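Home | Projects | Reports | Labs | Contact

Polside Workplace Technology Project
Student report: Robot Arms at the Packing Bench and the Work of the People Beside Them

1. Purpose

The project asked what changes for packing staff when part of their job is given to a pair of robot arms. The host firm, Thambiah, packs small mixed orders of produce and household goods. It employs 32 people on the packing floor. The arms are run by software called Trolum, set up by the supplier Prustetti. Our part was to observe the work, keep a log of stops, and collect comments from the staff.

2. Work at the bench

Packing by hand at Thambiah has three steps: open the bag, move the goods between bag and basket, and check the result against the order slip. The practice bench repeats the middle step with two arms bolted to a rail at the front edge, one on each side of the bag and basket. Stand-in goods are used for practice so that real stock is not bruised. 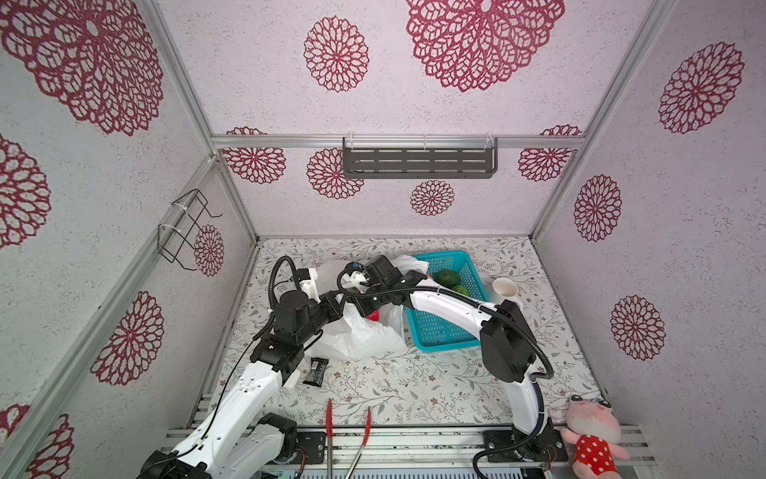 Packers on the early shift told us that the lifting was never the hard part of the job, and that they would sooner have help with the order slips, which are printed too small and change layout every few weeks. One added that watching a machine work is more tiring than doing the work. We had planned to ask mostly about physical strain. After these remarks we added a set of questions on attention and on waiting time.

3. Method

We logged 1,610 attempted moves during January. A move was counted as complete when the item was released at its target and no person had touched the bench. Any other result was logged as a stop. Stops were sorted by cause: grip, bag, view, or other.

The "view" group covers cases where a wrist camera had no useful sight of the goods. The wrist cameras travel with the grippers, so what they show depends on the pose of the arm. In some poses the picture holds walls and rails and no goods at all. Staff reading the screen need to know this, or they take a normal pose for a fault. 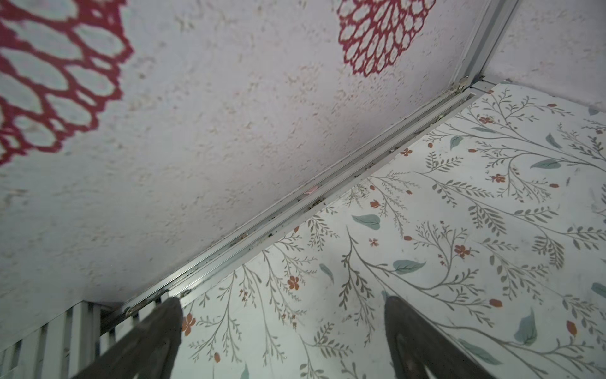
Figure 2. Wrist camera view with the gripper fingers toward the upper wall and rail.

4. Results

Of the 1,610 moves, 283 ended in a stop. Grip stops were short. The attendant reset the item and pressed the start key. Round goods with a leaf or stem need the fingers placed low on the sides, and attendants soon learned to set them down with the stem to one side.
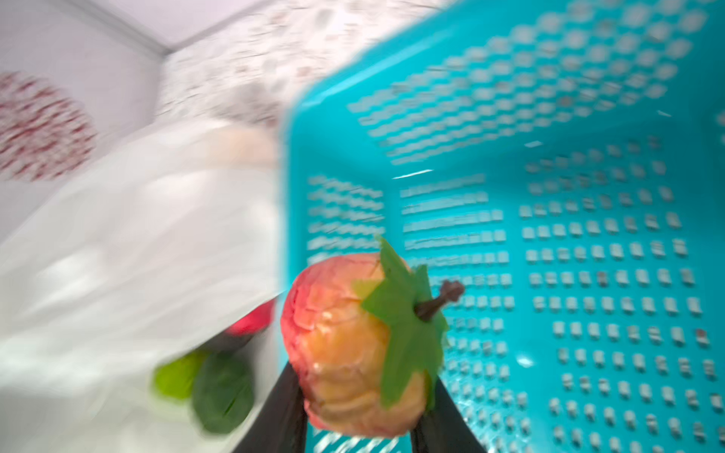
Figure 3. Artificial apple held between the two fingers over the turquoise basket.

Bag stops took longer. Soft material folds differently each time, and the attendant has to judge whether the arm will recover or should be halted. This call was not in the written procedure. Newer attendants halted early; those with more packing experience waited. Both groups asked for a rule, and the shift leads had none to give them.
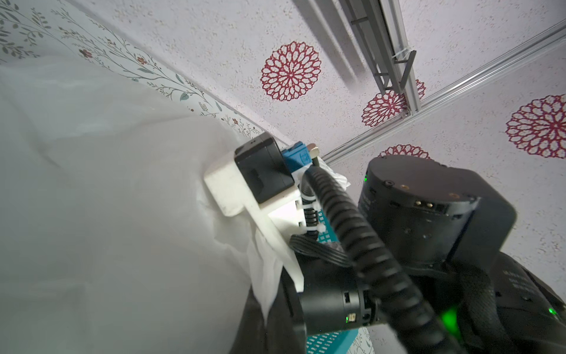
Figure 4. Gripper pinching a bunched edge of thin white material.

5. What changed for the staff

The attendant role was filled from the packing floor, with no new hires. Packers moved to it for half a shift at a time. Comments fell into two groups. Some liked sitting down and the quieter pace. Others said that their own speed dropped when they went back to hand packing, and that the shift target did not allow for it. The target stayed at 3,684 items per shift through the whole period – attendants included in the head count. We consider this the main problem found by the project, and it has little to do with the arms.

6. Recommendations

– Take attendants out of the head count used for the shift target.
– Write down when to halt on a bag stop, using the judgment of experienced packers.
– Add a short training note on reading the wrist camera views.
– Enlarge the print on the order slips.

7. Limits

One bench was studied for one month. The stop log was kept by hand, and two of us sorted causes differently in the first week. Those entries were sorted again together. We did not have access to pay records, so the effect of the role on bonus pay is not covered.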